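Cuaderno de taller -- cultivo y sustratos
2026-06-16

Entrada larga porque se me han juntado tres cosas: los riegos de la mesa 4, la prueba de drenaje de las mezclas y la reclamación del saco de fibra. Lo apunto seguido y ya lo ordenará quien lo necesite.

Riego de la mesa 4. Eusebio cambió el lunar de salida del gotero por uno nuevo antes de comer y el caudal ha vuelto a lo de siempre. El viejo tenía cal hasta la mitad. Lo he dejado en vinagre en el bote de tapa azul, no tirar. Los otros goteros de la misma línea están pasables, pero habría que desmontarlos todos cuando se vacíe la mesa. La electroválvula sigue haciendo el ruido seco al cerrar. Cierra bien, he mirado la bandeja después y no goteaba.

Prueba de drenaje. Tres mezclas, misma maceta, mismo procedimiento que en febrero: llenar sin apretar, dos golpes contra el banco, regar hasta saturar, dejar escurrir, regar otra vez con volumen medido y recoger lo que sale por abajo.

Mezcla A: la nuestra de siempre, fibra de coco, perlita y compost cribado.
Mezcla B: la de Humaira, con menos compost y corteza fina en su lugar.
Mezcla C: sustrato Wadilia tal cual viene en el saco.

Volumen de riego por maceta, 845 ml. La A devolvió 374 ml. La B dejó pasar bastante más y lo hizo enseguida; no anoto la cifra porque el vaso de recogida rebosó y perdí parte en el banco. Repetir con la jarra grande. La C es la rara: el agua se quedó encima un buen rato y luego bajó casi toda por la pared, entre el cepellón y el plástico. Al volcar la maceta el centro estaba seco como polvo. Es la misma pega que vio Vendula con el lote anterior. Si la turba llega tan seca hay que rehidratarla antes en bandeja, desde abajo, y aun así no me fío del todo.

Comentado con Humaira. Ella cree que la B va a pedir riego con más frecuencia en cuanto suba el calor y que el ahorro en compost se nos va en agua. Puede ser. Yo la usaría igual para las plantas de hoja ancha que se nos pudren por el cuello, y dejaría la A para el resto.

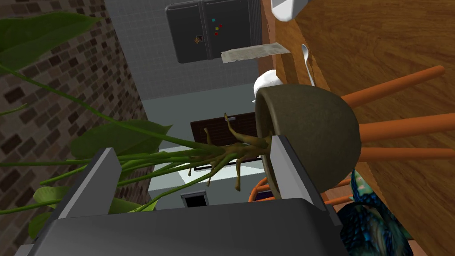 Trasplantes. Pasadas a maceta grande las de la bandeja Olov. Casi todas venían con la raíz dando vueltas al fondo, señal de que las hemos tenido demasiado tiempo en el alveolo. A las peores les abrí el cepellón con los dedos y corté lo que estaba marrón y blando. Lo firme, aunque esté oscuro, se deja: el color solo no dice gran cosa, porque el compost tiñe. La comprobación que sigo usando es tirar con suavidad de la punta. Si se queda la funda en la mano y asoma un hilo por dentro, esa raíz está muerta.

Dos cosas que hice mal y que conviene no repetir:

Regué justo antes de desmoldar. El cepellón pesaba el doble y se partió en varias plantas. Mejor regar la víspera y dejar que escurra por la noche.

Enterré el cuello de más en la primera fila. Lo vi al comparar con la segunda y las levanté otra vez, con lo que han sufrido dos trasplantes en una tarde. He puesto una etiqueta amarilla en esa fila para seguirlas aparte.

No he abonado. Esperar a ver hoja nueva. Si alguien ve las plantas algo caídas los primeros días, que toque la tierra antes de coger la regadera.

Reclamación. El saco de fibra del pedido Hayat llegó con la costura abierta y con olor agrio. Medí la conductividad del extracto y salió alta, bastante por encima de lo que aceptamos para semillero. Lavé una muestra dos veces y bajó a un valor normal, así que en principio es sal de un lavado pobre en origen y no otra cosa. Escribí a Lionel Lockwood, que lleva el pedido, y contesta que nos abonan el saco y que podemos quedárnoslo. Está al fondo, con una cruz de rotulador. No usar para siembra. Lavado, sirve para macetas grandes.

La hoja de pesadas de la carpeta Pastel tiene un error en la columna de peso seco -- Kausar restó la tara dos veces en las últimas filas. Ya lo hemos hablado y lo corrige ella. Las medias que pasé a Vendula salen de antes de esas filas y valen.

Material: quedan pocas etiquetas de clavo y ninguna maceta cuadrada de las hondas. Perlita hay. Pedir tamiz nuevo, el de malla fina tiene un agujero junto al aro y he estado cribando con el otro, por eso el compost de la A ha salido esta vez algo más basto. Tenerlo en cuenta al comparar con los datos de febrero.

Pendiente:
-- Repetir drenaje de la mezcla B con la jarra grande.
-- Rehidratar una bandeja de la C desde abajo y pasarle la misma prueba.
-- Sacar los goteros de la línea de la mesa 4 cuando quede libre.
-- Preguntar a Eusebio si la válvula tiene repuesto o hay que cambiarla entera.
-- Revisar la fila de la etiqueta amarilla.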